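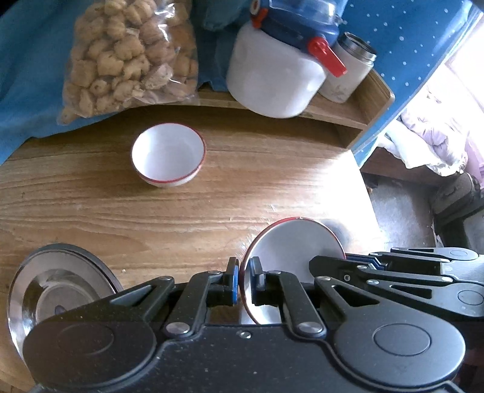
Gaurav Khurana wrote to tell us that he bought the Clover table runner for one holiday dinner and it has been on the table ever since, and that his only complaint is he didn't order the long one. We hear that a lot, so we moved the long one to the top of the menu this year!

The Clover is woven for us by Dinsa, a small mill we've worked with for nine years now, and it's the same heavy cotton they use for their aprons (if you own one of those, you already know how it feels after a few washes). It comes in oatmeal, rust and a soft green called Fullis, and the long size measures 213 cm, enough to hang over both ends of most six-seat tables. The hems are turned twice and the corners are mitered by hand.

Wash it cool with like colors, pull it straight while it's damp and let it dry flat. You can iron it, though I never do.
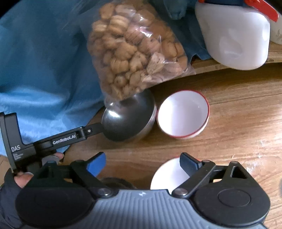 Snacks out on the table before supper.

Each batch is 200 runners, and when a color is gone the next one usually takes until January, so do put your name on the list if yours is out. Matching napkins are sold in sets of four on the Ondar page. Questions about odd sizes go to Cayetano Montoya in the shop, and he loves a strange table, so send him your measurements and he'll write back with a price.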